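Cómo preparar demostraciones con pinza manual para entrenar una política de manipulación

Esta guía recoge el procedimiento que seguimos en el proyecto Jimia para grabar demostraciones sobre mesa y dejarlas listas para el entrenamiento. Supone que ya tienes la pinza montada, la cámara calibrada y una cuenta en el servidor de datos. La versión anterior, de junio, queda sustituida por esta.

1. Revisar la pinza

Abre y cierra los dedos varias veces antes de grabar. El recorrido debe ser suave y los dos dedos deben llegar a la vez al centro. Si uno se retrasa, afloja la guía, vuelve a centrarlo y aprieta otra vez. Limpia las caras de contacto con un paño seco.

Comprueba también que los dos dedos aparecen en la imagen con la pinza abierta del todo. El método de Letay Beyene estima la apertura a partir de la propia imagen, sin codificador, y falla cuando uno de los dedos desaparece.

2. Preparar la mesa

Coloca los objetos de la tarea y retira lo demás. Deja hueco suficiente entre ellos para que la pinza pueda bajar sin rozar nada. La posición cambia en cada episodio: mueve los objetos unos centímetros, gíralos, intercambia su lado de vez en cuando. Si los dejas siempre en el mismo sitio, la política aprende la trayectoria y no mira.

Los materiales brillantes o translúcidos necesitan más episodios. En nuestras pruebas, los reflejos del plástico fueron la causa más frecuente de agarres desviados.

3. Fijar la postura inicial

Cada episodio empieza con la pinza abierta, cerca de la superficie y sin tocar ningún objeto. Mantén la postura 2 segundos antes de moverte. Ese tramo sirve para alinear la imagen con los datos inerciales y se recorta después.
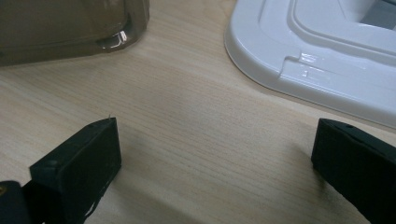 Dedos abiertos sobre la mesa, con los objetos al fondo y espacio libre entre ambos.

4. Grabar

Muévete a velocidad constante, algo más despacio de lo que harías con la mano. Evita las correcciones bruscas cerca del objeto. Si fallas un agarre, no cortes: abre, retrocede y vuelve a intentarlo. Esos episodios se marcan como «recuperación» y se entrenan junto con los demás —Ineke Dekker comparó las dos opciones y la política entrenada con recuperaciones se bloqueaba menos.

Graba en bloques de 100 episodios y descansa entre uno y otro. Con la muñeca cansada la pinza empieza a temblar y luego se nota en los datos.

5. Filtrar

Pasa el bloque por Jivero, nuestra herramienta de revisión. Descarta de forma automática los episodios con pérdida de seguimiento y deja los dudosos en una carpeta aparte, que hay que ver a mano. Motivos habituales de descarte:

Pinza en movimiento durante la postura inicial.
Un dedo fuera de la imagen.
Imagen borrosa en el momento del agarre.
Salto en la trayectoria estimada.

6. Entrenar y evaluar

El conjunto actual tiene 2133 episodios válidos. Entrena primero con la configuración por defecto y no cambies nada hasta tener una referencia. La entrada son los últimos fotogramas de la cámara y la apertura estimada; la salida, una secuencia de 8 acciones relativas a la pinza. Se ejecuta la primera mitad y se vuelve a predecir.

Para la evaluación, usa posiciones que no estén en el entrenamiento y anótalas antes de empezar. Guarda también los intentos fallidos, con vídeo completo. Si la política se acerca bien pero cierra antes de tiempo, revisa la estimación de apertura antes de grabar más datos.

Última actualización: jueves 2 de marzo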